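Re-inspection checklist for the two-arm fruit cell, Gurdale workshop, September. Filled in by Myrtle Tran after the pinch stop on the right arm. I've written more than the little boxes allow, as I always do, so please bear with me and read the comments as well as the ticks!

**What went wrong.** On cycle 1429 the right gripper kept closing after it already had hold of a piece of fruit. The force limit was set at 85 and should have tripped, but the log shows it reading 56 the whole way through, so the arm believed everything was fine until the joint fault (code 513) finally stopped it. Luckily it was a toy and no one had a hand in there, but we do reach in to reset the fruit, and I'd like us all to treat this one as seriously as if it had been a finger.

## Part A: Grippers and wrists

- [x] **Finger pads and screws.** Snug on both arms. I went over them twice, once before lunch and once after, when my eyes were fresher.
- [x] **Grip on small round fruit.** Checked at low speed with the red one, which is the smallest we have and the one that gave us all the trouble.

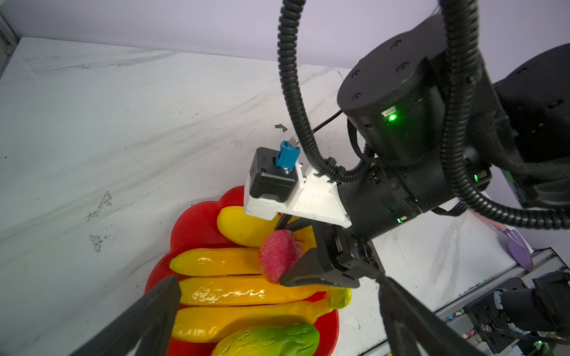
The new limit is saved on both controllers now, and I've asked Bainbridge to send us a replacement sensor board in case that stuck reading comes back. Until it's here, please stay at low speed, even if the afternoon is getting away from you (I know how that feels).

- [ ] **Force reading at rest.** Left arm fine. The right arm drifted a little while I was having my coffee, so I'm leaving this box open. Gremlow had a similar drift on their cell last winter and were kind enough to send me their notes, which are in the blue binder.
- [x] **Wrist camera brackets.** No wobble on either one.

## Part B: Cables and reach

- [x] **Hoses over the wrists.** Each needs enough slack to arch freely through the full swing without catching on the neighboring arm. Run both arms slowly through the plate position and watch the loops the whole way.
- [x] **Connectors at the bases.** Pushed home, lights green.
- [x] **Loose fruit.** Anything off the red plate should be where the arms can get to it without crossing. Move pieces only with the arms stopped.
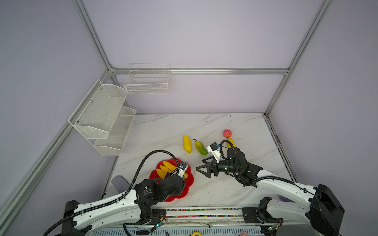 ## Part C: Stops and people

- [x] **Stop button.** Tested from both sides of the cell. Good firm click, and both arms held still.
- [ ] **Restart after a stop.** The Ornulora software still lets you resume without confirming that the table is clear. I've written to them again, very politely, and in the meantime we say "clear" out loud and wait for an answer.
- [x] **Reset routine.** Arms parked, stop pressed, then hands in. Please don't skip the middle one.

Two boxes open, so the cell is passed for low speed only. Come and find me before you change that setting, and I'll happily go through it with you. M. Tran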